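Module report, handed in 11/03/2023
Maxine Dunstan

# Does a basket make a room tidier?

## Why I picked this

Storage advice is full of confident claims. Put your things in baskets, it says, and the room will look after itself. My tutor group was asked to test one piece of household advice, and I chose this one as I didn't believe it. I still mostly don't.

The other students in the group took drawer dividers and labels. I took open shelving, with wicker baskets on the shelf and the bigger, awkward things left on the floor.

## What I did

I wrote a short questionnaire and gave it to 20 people on my course. It asked where they keep small items at home, how often they empty the container, and whether they could name what was at the bottom of it. I got 19 back. The missing one was promised twice and never came.

I also set out a corner in the way the advice suggests and used it during July. The rule was simple: anything small went in a basket, anything flat or bulky could stay out.

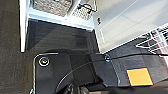
*Word count: 2091 with appendices*

The weak point is at floor level. Two baskets on a white shelf look neat enough, and I can see why people like them. But the black mat, the sort you would put in a car, lies on the carpet in front, and no wicker basket of that size is going to take it. The same goes for the white wire rack. The advice deals with the things that were easy to put away in the first place.

The space under the shelf is the other problem. The carpet is dark grey and it is darker still underneath, so a dropped sock or a pen lid could stay there for weeks. I lost a bike key that way and found it with a ruler.

## What people said

Most of those who answered said baskets made a room "look" tidier. Far fewer could tell me what was in theirs. One person wrote "chargers, probably" – which I think is the most useful answer I had.

I had hoped to give a percentage here, and an earlier draft did. I took it out. With a group this small, a figure like 80 per cent sounds much firmer than it is.

## Problems with the method

I knew what I expected to find, and I was the one using the corner. Somebody less doubtful might have kept it better. I also had no "before" measure, so I can't say whether the room improved or just changed.

If I did it again I would compare baskets with lidded boxes, and I would ask people to empty them out in front of me.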